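PRESTSTEAD, 01/08/2026 - Dutine will move its canned coffee line to a thinner steel can beginning in September. The new can uses a 7 percent lighter body wall and keeps the current lid size, so retailers do not need to change shelf spacing.

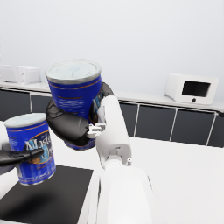 Cans will be made by Schumacher at its Preststead plant. The fill volume stays at 351 milliliters. Case count stays at 30.

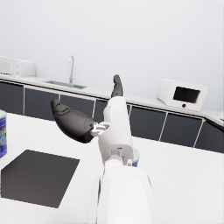

Deken, which handles storage and freight, will ship old and new stock under separate item codes for two months. Orders placed under the old code will be filled until that stock runs out.
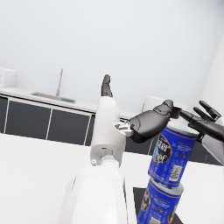 Pallet height and stacking limits are unchanged. Updated case labels and data sheets are available to trade customers through the Dutine order desk. List prices are not affected.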